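4.2 Household water use and the evening peak

We were delighted by how much the small routines of a home show up in the meter record! The Randedow survey covered 304 households, of which 154 kept a written diary of every bath, shower and sink use through August. Matching those diaries to the Otomel flow logs let us split the evening peak into its sources, something the earlier Jusbridge study could only guess at from billing totals.

Bathing turned out to drive the height of the peak, while sink use drives its length. A single bath draws a lot of water in one go, and the curve jumps. Washing up comes in short bursts, often with long gaps, and it keeps the line from falling back until late in the evening. The pattern held in all 3 districts, and it was strongest in Ambrosio, where homes are older and share supply pipes (a lovely result, as we had expected the reverse). Both fixture types, tub and sink, are shown in Figure 12. 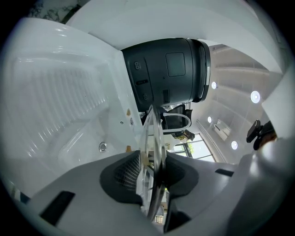
Figure 12. Bathtub with jet nozzles (first picture) and white sink with a clear glass pot lid in the basin (second picture).

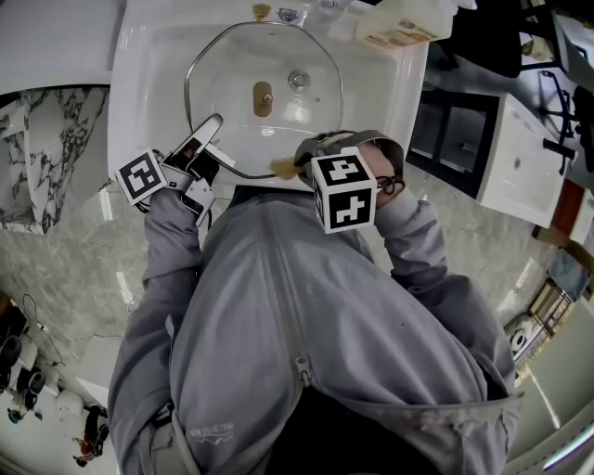 This page was last changed on April 25, 2019.

Diary entries for sinks were less complete than those for baths, so the sink share given in this section should be read as a lower bound. We return to the missing entries in Section 5.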